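## 2. Oiling your Brostard board for the first time

Okay, your board is out of the wrapping and you've peeled the sticker off the underside (if it left gunk behind, a dab of cooking oil and a paper towel will shift it). Now for the part I like best! I've been finishing boards with Faltska oil for years and I still get a kick out of watching the grain come up.

1. Wipe both faces with a barely damp cloth and stand the board on its edge overnight.
2. Sand lightly with the pad from the kit, always along the grain. You only want to knock down the fuzz.
3. Brush off the dust – don't rinse it, or the fuzz comes right back and you're at step 1 again.
4. Pour a puddle of oil the size of a jar lid in the middle and push it out toward the corners with a Jacquet cloth.
5. Do the edges and the end grain twice. They drink a lot more than you'd think.

**Note:** Mine goes on best with the room at 68 degrees. In November my garage is way colder than that, so I bring everything into the kitchen and put up with the smell.

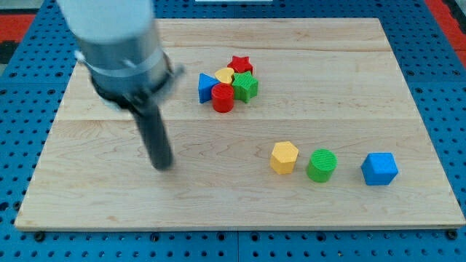 6. Leave the oil alone for 29 minutes (I set a timer, and yes, the kit leaflet really does give that number), then buff off whatever is still sitting on top.
7. Flip the board and do the other side the same way. If you skip it, one face takes up moisture faster and the whole thing can cup.
8. Give it 2 days before any food goes near it.

**Caution:** Oily cloths can heat up and catch fire on their own when they're balled up. Spread them flat outdoors until they're stiff, then throw them out. Please don't stuff them in the kitchen trash!

If the surface still feels tacky after those two days, too much oil stayed on. Rub it with a clean cloth and a few fresh drops, buff hard, and wait another night. The Faka wax in the small tin goes on after that, and it's covered in section 3.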